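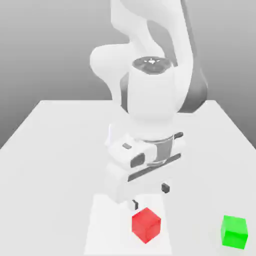 Two customers on the north loop have asked why the boiler should stay on at all when the rooms are already warm, and Nadja Kofler wrote in to say that her low-water cutoff had tripped 3 times since the first cold night and that topping up the boiler had cleared it each time.

The two matters are related, so they are taken together in this item.

A steam boiler loses a little water in normal use through vents and valve packing. A hot water boiler is a closed system and should lose almost none. If a hot water system needs to be topped up more than once in a heating season, there is a leak, and adding water hides it. Fresh water also carries oxygen, and oxygen rusts cast iron from the inside. Do not keep refilling. Write down the gauge reading with the burner off and the system cool, read it again the next morning, and call the Gravby office with both numbers.

On steam systems the float-type cutoff has to be blown down once a week during December and for the rest of the season. Put a metal bucket under the valve, open it with the burner running, and let the water run until it is clear. The burner should stop while the valve is open. If it keeps firing, close the valve, shut the burner off at the red switch and call for service. Probe-type cutoffs have no blowdown valve. They are pulled and cleaned at the annual tune-up.

As for turning the boiler off between calls for heat: the thermostat already does this. Older boilers with a tankless coil must hold temperature to make domestic hot water, and they will fire at times when no room is calling. On these units the low limit can often be lowered. Hubert Berchtold has been setting most of them with a 20-gallon draw as the test, and the change takes one visit. Units with a separate indirect tank do not need a low limit and can be set for cold start if the manufacturer allows it.

Pressure on a two-story house should read 12 to 15 psi cold. A relief valve that drips at 30 psi usually points to a failed expansion tank. Tap the tank near the top and near the bottom. If both ends sound dull, it is full of water.

Tune-up visits for plan members on the Baumgartner route are now booked through Lerato Kekana. Four openings remain this month. The minimum delivery for automatic accounts stays at 200 gallons, and will-call customers should order when the tank gauge shows one quarter.

Tanks outdoors: keep the vent pipe and the fill pipe clear of snow. Drivers will not fill a tank if the vent whistle cannot be heard.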